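Chapter 4
Player Transfers and Squad Rules

When a player moves from one club to another before his contract ends, the two clubs usually agree on a fee. The player then settles his own terms with the buying club. These are separate deals, and either one can fall through without the other. This chapter looks at both, starting with the fee.

A fee is seldom paid all at once. Part may be due on signing and the rest over 2 or 3 seasons. Some contracts add payments tied to appearances or promotion, and a selling club may keep a share of any later sale.

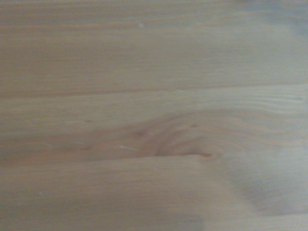 Loans follow different rules. The player stays under contract with his first club, and the clubs decide who pays his wages. A loan may include an option to buy, which the borrowing club can take up or leave, or a duty to buy if certain terms are met.

Our main case is the move of midfielder Ferenc Lakatos from Milach to Pledunley in the February window. Read the contract summary in Section 4.2 before going on. Emese Boros, who handled the talks for Milach, discusses the sell-on clause in Section 4.3.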